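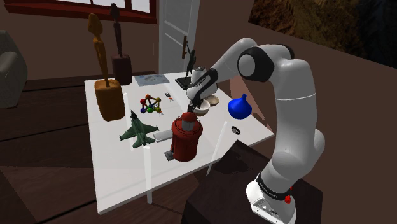 Dendcombeグラウンド 同窓対抗戦前 安全点検表(コメント付き)

対象:第一競技場(ラグビー)、西側観戦区域、更衣棟、用具庫
点検時期:11月
点検時刻:午前8時開始、午前11時終了
天候:曇り、南西の風、前夜に降雨あり
判定区分:A=支障なし B=使用可、要経過観察 C=使用前に是正 D=使用禁止

前回からの持ち越し
前回の点検でC判定とした項目のうち、北側ゴールポストの保護パッド固定ベルトは交換済み。西側排水溝のふたの欠損は仮ふたのままで、今回も持ち越しとする。用具庫の照明は復旧している。

1. 競技面

1-1 芝の被覆状態 判定B
南側インゴールの中央に裸地がある。表層は締まっており、スタッドの食い込みは浅い。目土を入れてあるが、根の定着は確認できない。対抗戦での使用は可とし、試合前のスクラム練習はこの範囲を避けること。

1-2 不陸、穴、異物 判定C
22メートルライン付近(東側)に沈下がある。散水栓の埋設位置と一致するため、埋め戻し土の締め固め不足とみられる。砂と土を補充し、転圧後に再度確認する。競技面の歩行点検では小石と折れたテントペグを回収した。ペグは夏の行事で使用した型と同じもの。

1-3 散水栓のふた 判定A
すべて閉じており、芝面からの突出なし。ゴムカバーの浮きもない。

1-4 水はけ 判定B
前夜の雨で西側タッチライン沿いに水が残る。点検開始時には靴底が沈む程度であったが、終了時には表面水は引いていた。当日の朝に降雨があった場合は、試合開始の前に主審と現地で確認すること。

1-5 ライン表示 判定A
引き直し済み。塗料は水性。石灰系の材料は使用していない。

2. ゴールポストおよびコーナーフラッグ

2-1 支柱の鉛直、基礎 判定A
南北とも傾きなし。スリーブ周囲のコンクリートにひび割れを認めない。

2-2 保護パッド 判定B
Skikwood製のパッドを使用。北側はベルトを交換済みで、ずれはない。南側は外皮の縫い目が下端でほつれている。中材は露出していない。補修テープで養生し、シーズン終了後に外皮を交換する。試合中にテープがはがれた場合は、次の中断時に撤去して予備パッドに替える。

2-3 クロスバー接合部 判定A
ボルトの緩みなし。合いマークの位置も前回と同じ。高所の確認は地上から双眼鏡で行った。次回は高所作業車の手配に合わせて直接確認する。

2-4 コーナーフラッグ 判定C
北西の1本の根元が割れている。可倒式でない旧型が混在しているため、旧型はすべて用具庫から撤去し、可倒式に統一する。

3. 樹木

3-1 西側の大径木 判定C
観戦区域に張り出した枝に枯損がある。樹冠の下は雨天時に観客が集まりやすい位置であり、過去の対抗戦でも雨宿りに使われてきた。枯枝の除去が済むまで、樹冠の投影範囲をロープで区画し、立ち入りを禁止する。剪定はDruvineに依頼済みで、作業予定は試合の前週。

3-2 幹および根元 判定B
南寄りの1本に空洞があり、木づちによる打診で音の変化がある。開口部の大きさは前回の記録と変わらない。子実体は確認していない。専門業者による精密診断を次年度の予算に計上すること。

3-3 強風時の扱い 判定対象外
風速計は更衣棟の屋根にある。数値の読み取りは更衣棟の表示器で行い、突風が続く場合は樹木側の観戦区域を閉鎖して東側へ誘導する。雨を避ける場所は更衣棟の軒下と東側テントに限る。場内放送の文案は前回のものを修正して使用する。 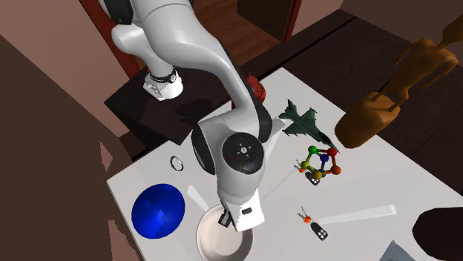 白いボウルの真上にあるロボットアームの黒い指部(CG)

4. 観戦区域

4-1 タッチラインからの離隔 判定B
観戦用ロープの位置はタッチラインから3メートル。西側の一部でロープの支柱が内側に傾いており、実際の離隔が不足していた。その場で打ち直した。雨の後は支柱が緩むため、当日は開門前に再度引いて確認する。

4-2 仮設ベンチ 判定A
脚部の固定、座面のささくれともに問題なし。旧校舎から移した木製ベンチは今回から使用しない。

4-3 通路と段差 判定C
排水溝の仮ふたは車いすの前輪が落ちる幅の隙間を残している。本設のふたが入荷するまで、ゴムマットを敷き、迂回路の表示を出す。マットの端部はめくれないよう固定すること。

4-4 収容人数 判定A
同窓生席は300席。立ち見は東側のみ。救急車の進入路に席を追加しない。前回は開始後に折りたたみ椅子が進入路へ持ち込まれたため、門側の係員の配置を見直した。

4-5 東側テント 判定B
重りは四隅とも設置済み。天幕に小さな裂けがある。風が強まった場合は天幕を外し、骨組みも折りたたむ。骨組みだけを立てたまま残さない。

5. 更衣棟

5-1 床面 判定B
シャワー室出入口の滑り止めが摩耗している。スタッドを履いたままの通行が原因とみられる。貼り替えまでの間、水切りを各試合の後に行う。

5-2 給湯 判定A
吐出温度は設定範囲内。混合栓の動作に異常なし。使用前の放水を実施した。

5-3 電気設備 判定A
漏電遮断器のテストボタンによる動作を確認。屋外コンセントのカバーはすべて閉じる。放送用の延長コードは地面の水たまりを避け、東側の壁に沿わせる。

5-4 避難経路 判定C
裏口の前に古い記念額と写真パネルが積まれている。同窓会の展示に使うものと聞いているが、経路の有効幅を確保できない。展示室へ移し、移動後に再判定する。

5-5 消火器 判定A
圧力指示は正常範囲。封印あり。設置標識の退色が進んでいるので、次回の物品発注に含める。

6. 救護

6-1 救急用品 判定B
冷却材の数量は足りている。三角巾の一部に包装の破れがあり、廃棄した。止血用手袋は大きい寸法しか残っておらず、補充が必要。

6-2 担架 判定A
固定ベルト、バックルとも良好。保管場所を用具庫から更衣棟の入口へ移した。担架から競技面までの経路に施錠箇所はない。

6-3 AED 判定A
表示ランプ正常。パッドの使用期限内。場所を示す案内板が植栽に隠れていたため、枝を切った。

6-4 頭部外傷への対応 判定A
脳振とうが疑われる選手は退場させ、当日は復帰させない。この扱いは卒業生の部にも同様に適用する。親善試合であることを理由に例外を設けない。

6-5 連絡手段 判定B
西側の樹木付近で無線の受信が途切れる。中継位置を得点板の横とし、当日の試験通話を開門前に行う。

7. 用具庫

7-1 棚の固定 判定A
Khattak製の鋼製棚。壁への固定に緩みなし。最上段に重量物を置かない運用は守られている。

7-2 スクラムマシン 判定C
パッド裏の合板に割れがある。使用中止の札を付けた。修理が終わるまで屋外に出さない。

7-3 燃料保管 判定B
芝刈り機の携行缶は所定の保管箱に入っている。箱の施錠は確認したが、鍵が扉の内側に掛けられたままである。鍵の保管場所を事務室に改めること。

7-4 芝刈り機 判定A
稼働時間計の読みは2,572時間。刃の取り付け、緊急停止ともに正常。刃の研磨は冬期に実施する。

総括コメント
D判定の項目はない。C判定は競技面の沈下、コーナーフラッグ、西側大径木、通路の段差、裏口の避難経路、スクラムマシンである。このうち沈下と大径木については、是正の記録と再点検の結果がそろうまで第一競技場の使用を認めない。スクラムマシンは当日使用しないため、対抗戦の可否には影響しない。

再点検は樹木の剪定作業の終了後に行う。再点検の対象は1-2、2-4、3-1、4-3、5-4とし、ほかの項目は当日朝の巡回で目視確認する。巡回の記録欄は本票の裏面を使用のこと。排水溝のふたの納期は未回答。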